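LUNPORT, 9th February: Galbraith, the Lunport housewares company, will begin selling a line of black woven storage baskets this spring under its Ondar name. The baskets have rounded corners and come in three depths, all with the same footprint so they fit side by side on a standard closet shelf.

The company tested the line from August on in 50 homes, where families used the baskets for mail, gloves, pet supplies and bathroom linens. Two changes came out of the test. The deepest size was made an inch shorter, and the lining was dropped after several families took it out and did not put it back.

A first run of 3,000 baskets will go to the Galbraith store on Vekden Street and to shops that carry the company's shelving. Orders for 1,582 of them are already in. Prices will be posted when the line goes on sale.

"People asked for a basket they could leave out on the counter," said Vaughn Haverford, product manager for Ondar. "They also wanted an edge that was easy to grab, so we spent most of our time on the rim."

The rim is braided and thicker than the weave it surrounds. It follows the corners in a curve.
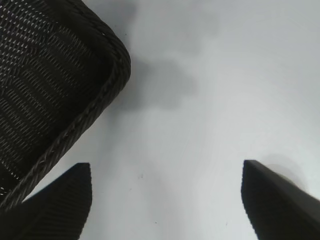

Ottavio Fabbri said he kept one by the back door all winter for hats and dog leashes, and that he would buy two more if the shallow size came with a lid. Galbraith said a lid is being considered but will not be part of the first run.

Shops that want to carry the line can ask for a sample set through the Galbraith trade desk. The minimum order is 100 baskets, in any mix of sizes.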